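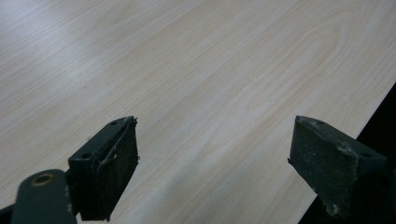

Tabletop by the window, glare and all

graintwice
Posted Wednesday, April 17, 2024
So the Girkance showroom wants an extra $80 for the "oiled look" top on their desk. Same board, same laminate, different name on the tag. The salesman told me it "ages like oak." How does a printed pattern age like oak? Has anyone paid for this and felt good about it?

pelham_r
I did, and I'm fine with it. Mine is in the kitchen, two kids, 4 years. Wipes clean.

graintwice
Wiping clean is what laminate does. I'm asking what the $80 bought.

pelham_r
A color I like? You don't have to make everything a court case.

We use cookies to remember your login and show relevant ads. Accept | Manage settings

Sherif Badawi
I sold furniture for a while (no relation to the Badawi store on the highway, please stop asking). The finish names change every June when the new catalog comes out. Vemudier had a "heritage" top that became "natural" and then went back to "heritage" with a higher price. Ask them for the wear rating in writing. If they can't give you one, you're paying for the word.

mossdoor
Disagree a little. There are real differences in the top layer and some of them do hold up better near a window. I wouldn't believe a salesman on which ones, though.

graintwice
Did you test that or read it on a brand's website?

mossdoor
Read it. Fair enough.

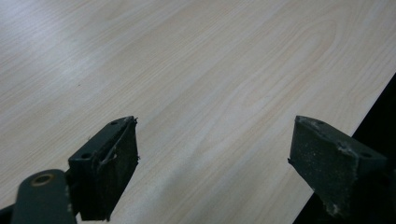

Another angle, this time with more of the arch in the grain

graintwice
Look at the loops on the right. Real oak can do that too, I know. But I'd bet the same loops are on the next desk down the line, and the one after it. A printed pattern has to repeat sooner or later.

pelham_r
Looks nice to me. Pale, clean, goes with everything.

Sherif Badawi
Repeat length varies. Cheap ones you can spot from across the room. Can't tell from one panel.

kettle99
Graltinen sells solid tops, just saying.

graintwice
For some 3,000 dollars, yes. I looked. And their "lifetime" guarantee leaves out heat, water and sunlight, so whose lifetime is that?

kettle99
Then buy a used one. I paid $100 for mine and sanded it myself.

mossdoor
Sanded it with what? Mine clogged every disc I had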